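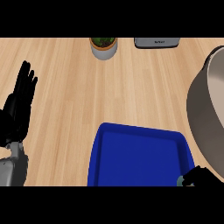 Nasine is a dataset of farmed trout egg batches, put together from the hatchery notebooks at Plorkness, where I've been helping out (and getting my boots wet) for longer than I planned. It covers what went into the incubators, what the water was doing, and what got picked out dead along the way. If you've never picked eggs, the tool you want is a good pair of eyes and something with a strong color behind them, and a shallow tray with rounded corners and raised walls, in a deep blue like the one on the plank tabletop up top, suits me better than white. Dead eggs go pale, and pale on white is a recipe for a headache! Anyway, the notebooks are typed up now and you're welcome to them.

What's in it

There are 191 batches, one row each, in batches.csv. A second file, daily.csv, has a row for every batch on every day somebody wrote something down, so expect gaps. Hugo Courtois kept most of the early notebooks and he skipped days when the water looked the same as yesterday. I left those days out and didn't fill anything in.

Columns in batches.csv

batch_id: a letter for the site and a number, as written on the incubator lid
site: plorkness or berge
strain: the name the supplier used, spelling tidied up
eggs_in: eggs at the start, estimated by volume
eyed: eggs alive at the eyed stage, same method
hatched: blank if the batch was sold before hatching
notes: whatever was in the margin, typed as it stood

Columns in daily.csv

batch_id: matches the other file
day: days since the eggs went in, starting at 0
temp_c: morning water temperature in Celsius
picked: dead eggs taken out that day
flow: low, normal or high (sorry, we never owned a decent meter)
initials: who did the picking

About those egg numbers

Please don't treat eggs_in as exact. We measured by volume with a graduated jug and a sample count, and the results got rounded to the nearest 1,000 for big batches. Batches under 2,000 eggs were usually counted by hand and are a lot more trustworthy. The picked column is a hand count all the way through, except where the notes say "lots" and I've put a blank. There are a few of those from the spring the intake screen clogged at Berge, and I'd drop those batches if you're fitting any kind of survival curve.

Temperature

Two thermometers were used. The old one at Plorkness read a bit high, and Noémie Moulin checked it against hers before it was thrown out. Her corrections are in thermometer.txt and I have NOT applied them to daily.csv, so do that yourself if half a degree matters to you. For degree-days it does.

Known problems

Batch ids were reused once at Berge after the lids got repainted. I added a b to the later ones.
Some strain names may be the same fish under two labels.
Batches with fewer than 300 eggs are mostly leftovers from bigger ones, so they aren't independent.
Flow depends heavily on who was looking at it.

What I'd use it for

Teaching, mainly, or a rough idea of how losses spread out between fertilization and hatch in a small spring-fed setup. I wouldn't plan a commercial hatchery off it, and I wouldn't compare strains, as the newer ones nearly all went to Berge and the colder water there muddies everything.

Using and fixing it

Free for any use, just mention Nasine somewhere. The scanned pages sit in a folder called scans, sorted by site, and if my typing disagrees with Hugo's handwriting then believe the handwriting (once you can read it, his 1s and 7s are twins). Send corrections with the batch id and the page number. The Imdale notebooks are still in a box at my place and will go in when I've dried out the bottom two.

Last updated 13 Sep 2025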